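Zarnetti opens its kitchen chores collection to home demonstrators
February 2018
Filed under: Automation, Research

Zarnetti has started paying people to do small kitchen jobs at home with a pair of hand-held grippers, and plans to use the recordings to train the arms it builds for aged care kitchens and commercial dishrooms. The company says 273 households have signed up so far, and that the first batch of recordings went to its software partner, Trindero, last month.

Utensils are the first category. Demonstrators take cutlery, spoons and cooking tools between a soft surface and some kind of holder, using the jaws in place of their fingers.

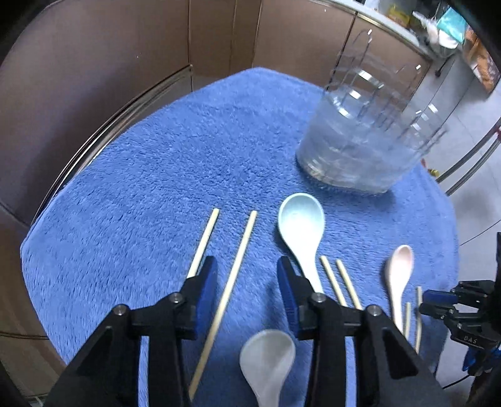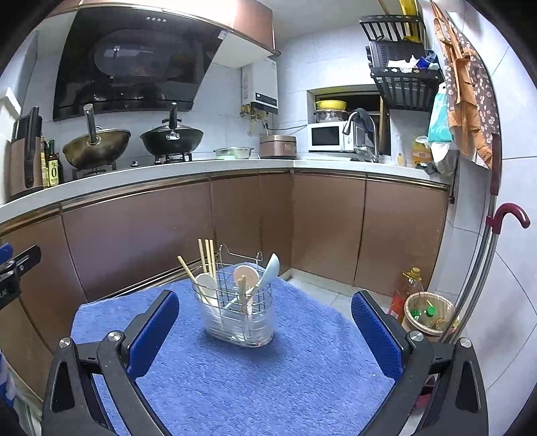

Hand-held grippers, with spoons and chopsticks among the utensils in both pictures.

Why a kitchen floor or a wobbly table counts as a better classroom than the company's own lab is a point Ung raised in a comment on the project's public forum, and one that drew a long run of replies. Ung wrote that the lab recordings had all been made on the same grey bench under the same lights, and that the arm trained on them "went to pieces the minute somebody put down a tea towel". Home recordings were messier and took longer to check, the comment went on, but the arm had stopped treating every fold in a cloth as an obstacle.

Ung also had complaints. The weight of the grippers becomes noticeable after half an hour, chopsticks are hard to pick up singly when they lie side by side, and the instructions don't say clearly enough whether a dropped spoon means starting over. Zarnetti replied under the comment that a drop should be left in the recording and the utensil picked up again, and that the wording would be changed.

How the work is done

Each household is sent a kit with two grippers, a charging lead, a cleaning cloth and a printed task sheet. The grippers are worked by hand. The demonstrator squeezes to close the jaws and lets go to open them, and a camera on the tool records what the jaws are pointed at. Software then works out how the tool moved and how far the jaws were open at each moment.

No robot is needed in the home, and this is the main reason Zarnetti chose the method. Its earlier program used remote control, with an operator in one room steering an arm in another. The company still uses that set-up for jobs involving heat or sharp edges, but says an operator needs six days of practice before the recordings are good enough to keep. Someone using the hand-held tools can usually produce an acceptable recording on the first afternoon.

Remote control has one clear advantage. Because the arm itself does the job, every movement in the recording is one the arm can make. People holding a gripper will reach behind things, twist their wrists and lean across a table in ways that no arm on a fixed base could copy. Trindero's software throws out those stretches automatically, and demonstrators are told to keep their elbows low and avoid crossing one hand over the other.

Speed matters as well. The task sheet asks for a steady pace, slower than a person would normally put away the cutlery, with a short pause before each grasp. Recordings made too quickly tend to blur at the point where the jaws close, and those are sent back.

What is being collected

The utensil category has eight tasks. They include picking up a single spoon, laying out chopsticks in pairs, standing utensils upright in a holder, and taking one out without disturbing the rest. Demonstrators use whatever they own. Zarnetti asks for a mix of materials where possible, and doesn't supply any utensils in the kit.

Cloths, towels and mats are encouraged under the work. A thin handle sinks into a thick pile and gives the jaws very little to close on, and the company says its arms have had more trouble with this than with any other surface. Clear plastic is another known problem, as the software can struggle to tell where a container ends and the background starts.

Trindero received 1471 recordings in the first batch and has finished checking almost all of them. It has not said what share will be kept. Common reasons for rejection are a thumb over the lens, a dim room, and jaws that leave the view partway through a grasp. A household whose recording is turned down gets a short note and may send another.

Payment is made per accepted recording. The rate was not published with the announcement, and several people on the forum asked that it be put on the sign-up page. Zarnetti said it would do so when the next category opens.

Privacy in the home

Kitchens hold a lot more than spoons, and the camera takes in much of the room behind the work. Demonstrators are asked to put away mail, calendars, medication and family photographs before they begin, and to keep other people out of view. Ordinary kitchen clutter can stay where it is. Sound is not recorded.

Recordings go first to a holding area, where the household has a set period to watch them and delete any it would like to keep private. After that they pass to Trindero under a number, with the name and address held separately by Zarnetti. A household can ask to have its recordings withdrawn later on, although the company says it can't remove what an arm has already learned from them.

Questions about this took up a good part of an online information session for new demonstrators. One participant wanted to know if a landlord's permission was needed, and was told it wasn't for work done inside the home by the tenant. Another asked about recordings being sold on. Zarnetti answered that the agreement limits them to its own products and to research carried out with Trindero.

First trials on an arm

An early version of the trained software has been run on an arm in the test kitchen at Hiditz, which makes benches and sinks for institutional kitchens. The arm was given a pile of mixed cutlery on a folded towel and a wire holder to put it in. According to Zarnetti it managed large spoons and spatulas well, was slower with teaspoons, and tended to pick up chopsticks two at a time.

The last fault is thought to come from the recordings. Some demonstrators gathered a pair in one grasp, which is a sensible way for a person to do it, while others took the sticks one by one. The task sheet left the choice open. A revised sheet will separate the two, with one task for single sticks and one for pairs, and the forum has been asked to comment on a draft.

Hiditz wants the arm to work beside a standard bench without any changes to the plumbing or the splashback. It also wants staff to be able to correct the arm on site by taking hold of its wrist and guiding it through the movement, a feature that Zarnetti has shown in its lab but not yet in a working kitchen. Corrections made that way would be stored on the arm and would not be added to the shared collection unless the customer agreed.

Next categories

Cups and bowls will follow utensils, with lids and containers after that. Folding cloths has been put off until the grippers have a softer fingertip, as the current pads were chosen for hard objects. A lighter gripper body is also being designed, partly in answer to comments like Ung's, and existing households will be offered an exchange.

Sign-ups for the cups and bowls category open in June. Applicants need a clear working area at table or floor height, reasonable light, and enough room to move both arms freely. Previous experience with robots isn't required. Kits must be returned when a household finishes, and return postage is covered.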